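Zostcombe Toy Library
Minutes of the meeting held 7 June 2024 in the back room at Fosley Street

Present: Yi-chun Mok (chair), Ho-yin Yeh (minutes), P. Yau, D. Lindqvist, R. Amory
Apologies: T. Baines

1. Minutes of the last meeting
Accepted with one correction. The shelving for the baby section was bought second-hand from the Erkbridge school sale and did not come as a gift. Ho-yin to amend.

2. Money
Balance at the end of last month was $1,961. The grant application to the town for $3,000 has gone in and we should hear before the end of the summer. Rent is paid through June. R. Amory asked if the late fees could be dropped for families with more than one card. Left for next time so that T. Baines can be present.

3. Puzzle check
Ho-yin and D. Lindqvist have finished going through the puzzles. 78 were checked. 10 had pieces missing and have been taken off the shelf. Two of those are floor puzzles that get asked for a lot, and Yi-chun will write to the makers about spare pieces before we give up on them.

The boxed puzzles are in worse shape than the tray puzzles. Most of the trouble is split corners on the lids. It was agreed to move the boxed ones into zip bags with the lid picture cut out and slipped inside. P. Yau did not like losing the boxes and asked for this to be noted. The larger boxes that are still sound will be kept as they are.

Tray puzzles will stay in their trays. They are to be stored upright in the plate racks, with a large rubber band around each one. They go out and come back with all the pieces in place, so the person on the desk can check a return at a glance. A new sticker with the catalog number goes on the back of each tray. Stickers on the front have been covering the artwork and tearing it when they are peeled off.

There was some discussion about trays with holes in the border. D. Lindqvist suggested hanging these from hooks on the side of the bookcase. R. Amory was worried about small children pulling them down. Agreed to try two hooks at adult height and look at it again next month.

4. Catalog
The puzzle pages need new pictures. Many of the old ones show only the box. Each tray puzzle should be shown with the pieces in, so that borrowers can tell which one they are asking for. Several are listed only as "girl" or "animals," and this causes mix-ups on the phone. Ho-yin will rewrite the titles and add a line on the artwork for each.

5. Opening hours
No change for June. P. Yau will cover the desk while T. Baines is away.

6. Other business
The back room light switch is loose again. Yi-chun to call the landlord.
A bag of wooden train track was left at the door with no name. To be washed and sorted.

Actions
Ho-yin: amend minutes, titles for puzzle pages
Yi-chun: spare pieces, landlord
D. Lindqvist: hooks, zip bags
R. Amory: stickers

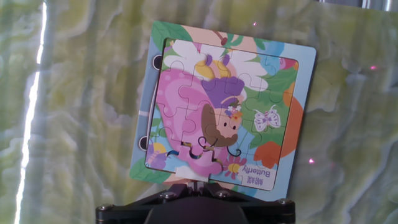 Tray puzzle with cartoon girl, flowers in her hair, leaf border. Shown upside down.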